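Bench notebook, Draltalden shared shed
December, started 7.40 pm

Still on the arm. Lulto (the name stuck, sorry) is back on the bench with the new base plate, and the wrist joint has less slop than it did, which I'm putting down to the bolts and to nothing cleverer than that. Ľubica reckons the firmware change helped as well. We changed both on the same night so neither of us can prove a thing. Next time one change, then test, then the other.

Where it stands: the arm picks up a foam block. It picks up the same foam block from the same bit of tape very well. Move the block over a hand's width and it gropes. I don't count that as working and I'd rather we stopped saying it does on the noticeboard.

Gripper pads. Tried the silicone offcuts from the Štěpánek drawer, cut with the good scissors (returned). Grip on a matte plastic cup is fine. On clear glass I've no number worth writing down yet because the depth camera returns rubbish through the side of a tumbler. It sees the bench behind, or the far wall, or nothing. Aino has seen this before and says to stop fighting it and feed in colour frames of people handling the stuff. Her view is that the model picks up where hands go even if the depth is hopeless. My view is that this is what people say when the depth is hopeless.

Anyway. Numbers from the first training run, small set:
3,000 frames kept after trimming
224 pixel crops, because that's what the backbone wants
29 tries on the bench, opaque cups only
11 clean lifts

Eleven out of 29 is not a result. Four of the misses were my fault for leaving the lamp off. The rest it earned. Ľubica wanted to drop the lamp ones from the tally and I've left them in, as a thing that sulks when the lamp's off is going to sulk in a kitchen too.

Also: 224 crops throw away most of a thin rim. If the rim is two pixels wide after scaling I don't see how anything learns to pinch it. Asked Aino whether we can crop near the hand first and scale second. She thinks yes, half a day's work. I've put down two days.

Power supply is still the old Bravia one with the taped lead. Fan noise is up. Someone please don't put a mug on it again.

Parts to chase: M3 heat inserts, a longer USB lead, the other half of the cable chain. The printer is booked until the weekend so the new finger brackets wait.

9.15 pm. Went through the hand footage on the laptop with Ľubica, trays of cups and glasses. Plenty of overlap, clear in front of clear, a glass seen through another glass. If it can label these I'll eat my words. Pulled three to try the crops on.

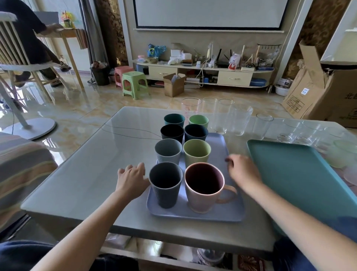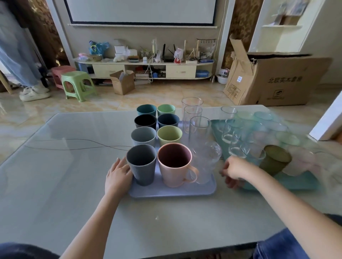
Coloured cups on the lavender tray in both of those. Next one has a small clear glass in a pinch grip over by the teal tray, good test for the rim problem. 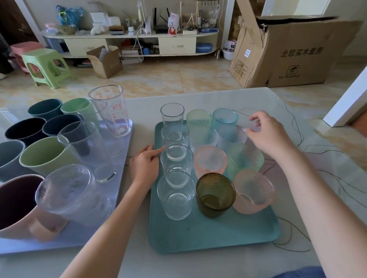 Ľubica left a question on the whiteboard, copying it in so it doesn't get wiped: do we need a force sensor in the fingers before we let it near real glass?

My answer: we need one, or at least a current limit on the gripper motor that we've tested ourselves. The limit is cheaper and we can set it this week. Start it low, let it drop a few plastic cups, and bring it up until it holds. Glass stays off the bench until then.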